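Why Does Bread Go Brown?

Put a lump of dough in the oven and it goes in pale and sticky, like something you might find under a rock. Twenty minutes later it comes out golden and everybody in the house suddenly wants to be your friend. So what happened in there?

Dough is mostly flour and water. Flour is full of starch, and starch is made of lots of tiny sugars holding hands. It also has protein in it, the stretchy stuff that makes dough fun to pull and hard to get off your jumper.

When the outside of the loaf gets properly hot, the sugars and the proteins start joining up to make new things, some brown and some delicious. Grown-ups call this the Maillard reaction (say it "my-YAR"), usually in the voice of someone who has just read it on a website.
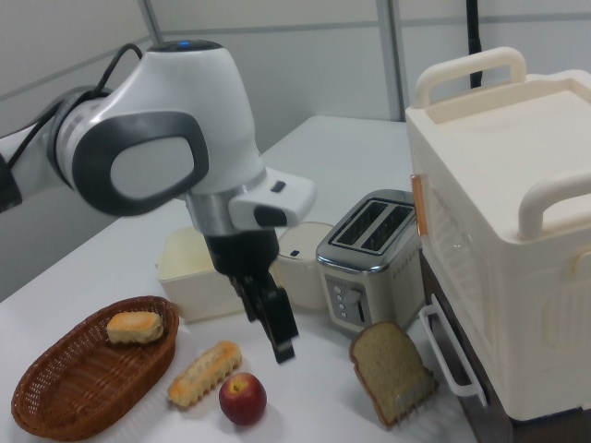 Crust needs heat, and it needs to dry out. Water boils at 100 degrees, so while the surface is still wet it can't get much hotter than that, and browning likes it a good deal hotter. The middle of the loaf stays damp and so it stays pale. Shape matters too. A long stick with a ridged, golden crust has plenty of outside for its size, so you get more crunch in every bite. A big round loaf has more middle, for people who like that sort of thing.

Toast is the same trick played on bread that thought it was finished. The slice dries, heats up and browns all over again. Leave it too long and it turns black, which is mostly carbon and tastes like a bonfire. Scraping it into the sink fools no one.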